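A morning at the Varnitz teaching kitchen

I had wanted to see Varnitz ever since Karla Carrillo came back from Salgate talking about robots that learn kitchen chores from people. So when they opened the doors one morning in June, I was on the early bus, and I'd do it again tomorrow!

Tomomi Amano showed us around. She started us off at the white counter, where the arms do their practicing.

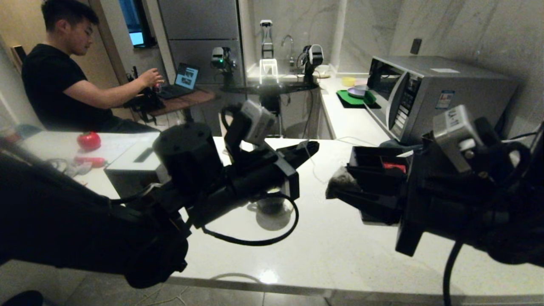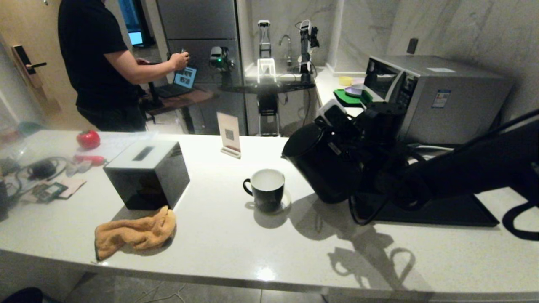
What surprised me most was how much of the work is patience. A person runs the arms by remote control through a chore, start to finish, then the counter gets reset and they go again with things shifted a little. Tomomi told us a good shift gets them 54 clean runs of one task, and they want 300 before they bother training on it. The shared folder was up to 832 when we visited (all tasks together), and she was clearly proud of that number.

Then we got to try! Koen Leemans coached me through the controls, and my first reach went sailing right past the cup. You have to move slower than feels natural, and you have to stop looking at your own hands. Eulalia Herrera from our group was far better at it than I was and had to be talked into giving up her turn.

I asked Koen what happens to the bad runs. They keep some, especially the ones where the operator fumbles and then recovers, so the robot gets to see a way out of trouble. I loved that.

Visits are capped at 14 people and you sign up at the front desk. Wear flat shoes, bring questions, and ask for a second go at the controls. Karla and I are going to the Umgate open day next.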